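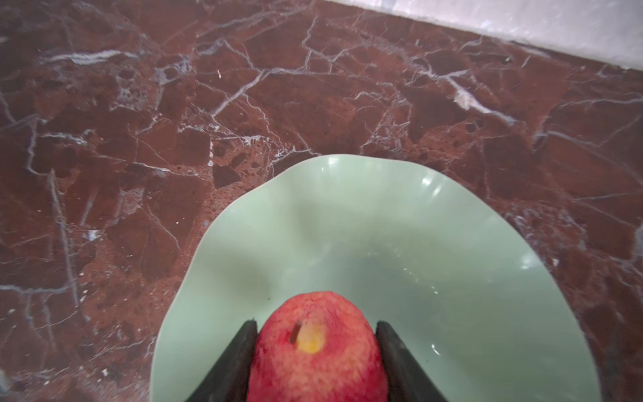
Dataset card / Manipulation / Tabletop produce

Petier is a set of 715 wrist-camera demonstrations of a two-finger gripper picking up fruit and things shaped like fruit. We collected it to test Anholm, our method for guessing how hard to squeeze from the last 30 camera images before contact.

The counter is veined red marble. Our first segmenter, Ballimex, took the veins for object edges and proposed grasps on several of them. The stone was not harmed. Didenko replaced it in April.

Release: September 2022
Held-out episodes: 120
Object classes: 8

An apple on a plate is the easy case. The wavy rim costs us a little, mostly when the approach comes in low.
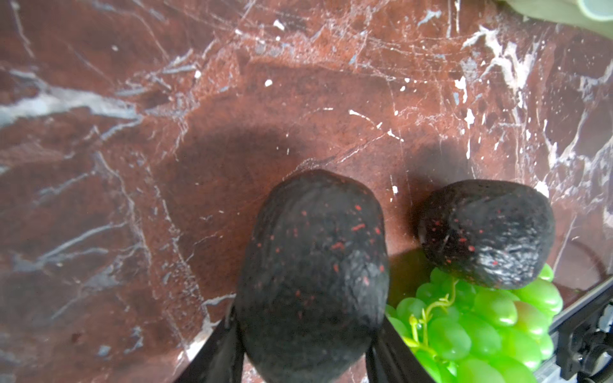
Anika Rosenthal

Dark, lumpy objects are the hard case. Class "dark_lumpy" covers anything black and wrinkled, and the labelers asked for a better name and did not get one. Grapes next to the target confuse the width estimate, so those episodes carry the flag "clutter".

Known problems: gripper fingers and dark targets merge in the masks. Force labels are in newtons, except where they aren't; see units.txt.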